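4.2 Rejection of instruments at lodgement

A disclaimer of interest is refused by a land registry more often for defects of form than for defects of substance. Margin width, the witness's printed name and the parcel identifier account for most requisitions in the Grallby series, which comprises 2065 instruments lodged by self-represented parties. 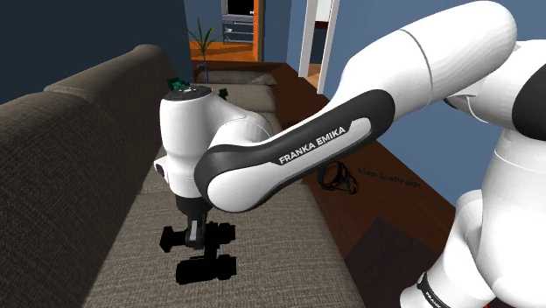 Thepsuriya, October

The comparison series was compiled at the district land office by Pichit Srithong. Each instrument was coded twice, and disagreements were resolved by reference to the registrar's written requisition. Of the 13 defect categories in the coding schedule, two were merged after the pilot, as clerks did not distinguish between them in practice.
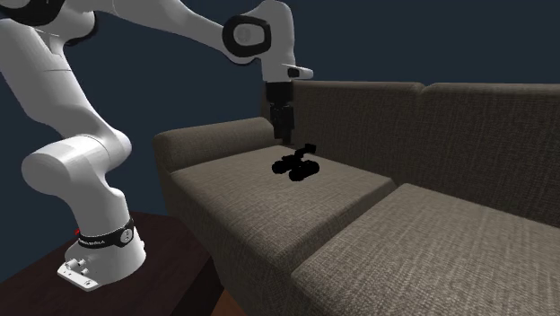

Fees were treated separately. A requisition fee is payable on relodgement in both jurisdictions, but only Grallby waives it where the defect lies in a form supplied by the registry itself. Bhatia's earlier argument that the waiver favours standardised forms is consistent with the results in Table 5.
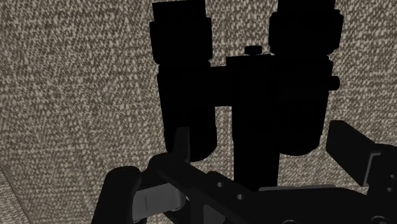 Chattels present a further difficulty, in that a disclaimer drawn for real property is frequently extended by hand to the contents of a dwelling. The schedule must then identify each article with sufficient certainty. An entry reading "black binoculars", which would describe the pair in Figure 2 as readily as any other, was accepted in Thepsuriya and refused in Grallby, where a maker's name or serial number is required.

Figure 2. Binoculars and gripper, simulated view.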